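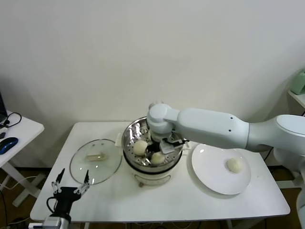

Potlow Steamer Pot, 24 cm

Dekker says this one will "change the way you eat". We sell it and we doubt that very much. It steams vegetables, and you probably own a saucepan that can nearly manage the same with a colander on top.

What you get for your 40 pounds is a basket that fits properly, so less steam goes up your kitchen wall. Whether that is worth the money depends on how often you eat broccoli.

The leaflet promises dumplings in 19 minutes. We tried frozen ones in the Prodcombe shop and they wanted longer. It also says "feeds the whole family", with no word on whose family. Two adults, fine. Four, and you will be cooking in turns.

Put at least 300 ml of water in the bottom and check it halfway. Dishwasher safe, according to Dekker. We wash ours by hand.

Guarantee: 24 months, chips and scratches not covered (read the small print before you get excited).

Delivery from our Hadard store, or collect from Prodcombe. Spare lids are sold separately and are often out of stock. Next lot due in October, we are told.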